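From: Orsolya Pintér
To: Cuslow suture practice list
Date: 05/09/2019
Subject: Re: [cuslow-suture] tails, loops and tissue slabs

Hello Ernő, and hello to everyone who has joined since the Roltville weekend (welcome, please do write in, we don't bite!).

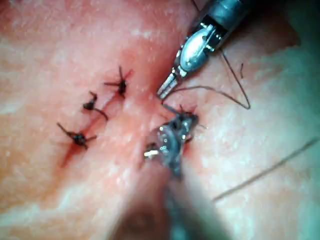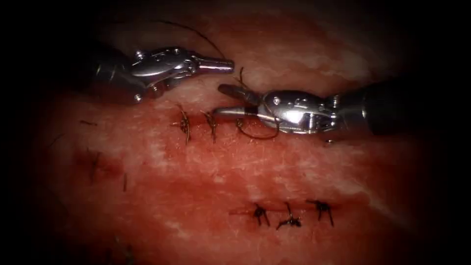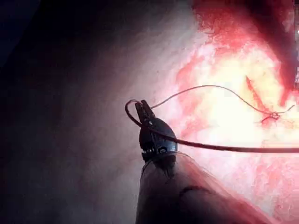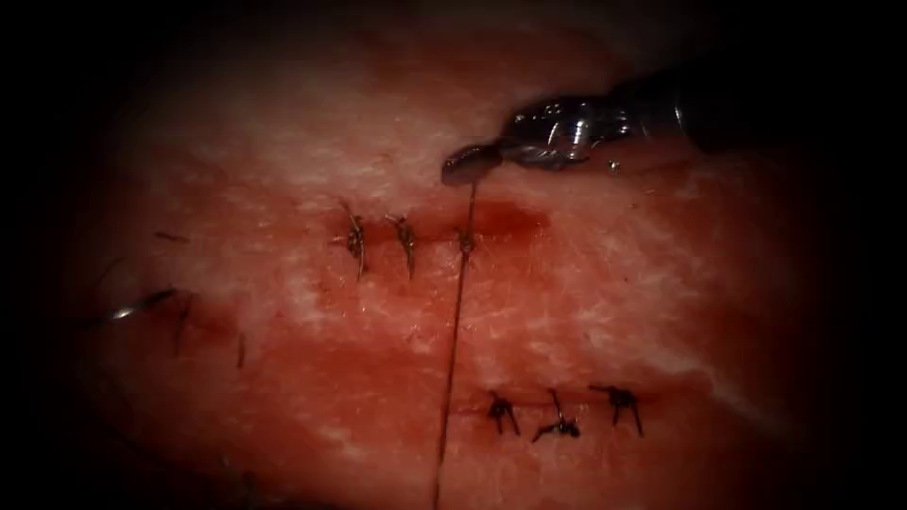

Suturing practice on tissue. The second and fourth both show two incisions.

Ernő Juhász wrote:
> My knots sit nicely, but the thread gets away from me
> every time. Do you keep the loop small? And do you put
> two cuts on one slab or start a fresh one? I have up to
> 200 stitches to get through before the Deák course.

I used to make my loops tiny and fight them, and now I let them be a bit generous. Look at the first picture, where the thread goes well out to the right and then doubles back toward the knot. In the third there's just a small open curve beside the jaws, and the rest rises in a long, easy arc. I like both, depending on how much room I have.

As for the slabs, two short cuts on one piece suits me fine, and I leave the finished row in place so I can compare the spacing. The long strand in the fourth runs right down past the lower cut, and I do find a length like that a nuisance, so trim sooner than you think you should.

I've ordered 16 more packets of thread from Zodora and can spare you a few in May if you run short.

Warmly,
Orsolya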